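Trisside Community Help > Sports & Clubs > Soccer

My goalkeeper lost his starting spot mid-season. How long do I wait before changing back?

Posted by backpost_dad, Jun 21, 2024

Hi all, first time posting, so please be gentle! I coach an adult amateur side in the Trisside league, the second division, and I've got a situation with my two keepers that I've been chewing on for weeks now.

My regular number 1 has been with the club since before I took over. He's played 77 league games for us, he organizes the back line better than anybody I've ever worked with, and the younger players look up to him. Then in February he hurt his shoulder in a cup game against Kinnear and missed a good part of the season. The backup came in, a quieter fellow with a terrific pair of hands, and he did well. Really well! We kept clean sheets we had no business keeping.

So now my old number 1 is fit again (or says he is, and the physical therapist agrees) and I've left him on the bench for the last few matches. He hasn't complained to my face. But he's stopped talking much at training, and when we conceded a soft one from a corner last time out, I could feel half the team looking over at him. Our fall schedule opens with Wotberg away and I would like to have this settled before preseason.

Do I give him his place back out of fairness? Do I rotate? Has anybody done one keeper for league and one for cup at this level and had it work? I should add that we only have a 19-man squad, so it's not as if I can hide the problem in a big group. 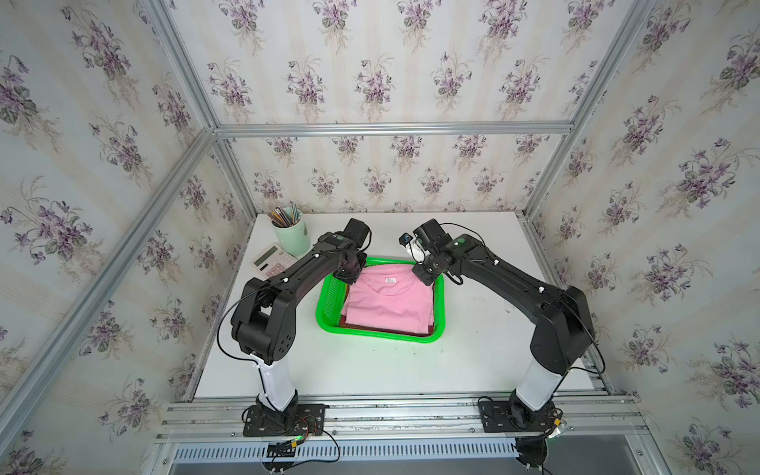
Violets on the wallpaper, with the white tabletop in front.

Thanks in advance. My wife is very tired of hearing about this.

ostex_sweeper

Welcome! This is a good one to ask, and I'm sorry it's keeping you up. I coached at Ostex for a good long stretch and went through almost the same thing, only mine was a knee instead of a shoulder.

First, I'd have a proper sit-down with him, away from the field. Coffee, no clipboard. You said he hasn't complained to your face, but from what you wrote I don't think you've told him anything either, and a keeper on the bench with no explanation will make up his own, and it'll be worse than yours. Tell him why the other fellow is playing. Tell him what would change your mind. If the answer is "nothing, unless he gets hurt or has a run of bad games," then tell him that too, kindly, because he'll work it out on his own by the second week of preseason.

Second, I wouldn't rotate in the league. Outfield players can come in and out and it does them some good, but the center backs get used to one voice and one starting position behind them. They need to know whether he's coming for that ball or staying on his line. When I rotated, we gave up three silly goals in a month, every one of them a back pass or a high ball where two people left it to each other. I went back to a single keeper after that and it calmed right down.

Cup games are different, and yes, I've done the split. It worked fine for us, with one catch: you have to stick to it if you reach a final. I promised my cup keeper he'd play every round, and when we got to the semi I was sorely tempted to go back on it. I didn't, and we lost, and I'd still do the same again. If you don't think you could keep that promise, don't make it.

As for who starts at Wotberg, I'd use preseason. Give them equal halves in the friendlies, same back four in front of each if you can manage it, and write down what you see while it's fresh. Look at more than saves. With a shoulder coming back, I'd watch his high claims on the injured side and his long throws - those are where a keeper protects himself without meaning to. If he's punching balls he used to catch, he may need more time, whatever the therapist says about range of motion.

And would he take on some of the training? My old number 1 ended up running the keeper drills twice a week. He grumbled at first and then got very particular about it, cones in exactly the right spot and so on. It kept him in the middle of things. 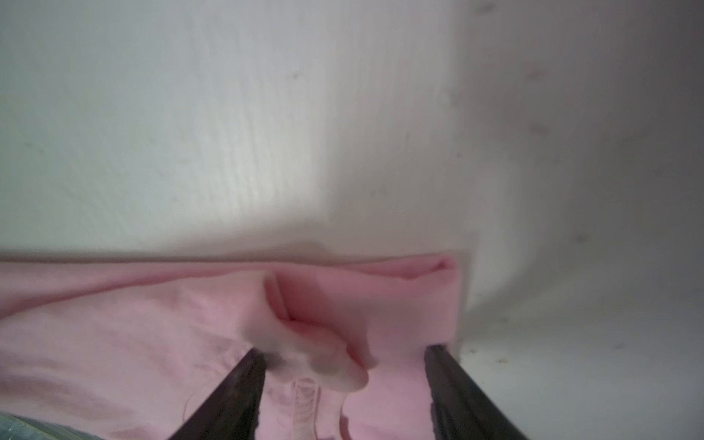 Light falling on a white wall.

Do let us know how the talk goes. I'd start with the talk.

nearpostnelly

Play whoever is better. It's second division, they're both grown men.

highball77

I'm a keeper, so I'll give you the view from the bench, since I've sat on it plenty. I agree with most of what ostex_sweeper wrote, especially about talking to him. Where I'd differ a little is on the equal halves. I always hated those. You get a cold 45 minutes, maybe touch the ball four times, and then someone decides your season on it. Give each of them full games if you have enough friendlies.

Please don't forget your other keeper in all this, either. He's the one in the team right now and he's surely noticed you're wobbling. He may be quiet because he thinks he's only minding the goal for somebody else. I played half a season like that and never shouted for a cross the whole time. A word telling him the shirt is his to lose would probably help with those corners too.

Good luck at Wotberg, that goal at the far end gets the sun right in your eyes, so pack a cap for whoever it is.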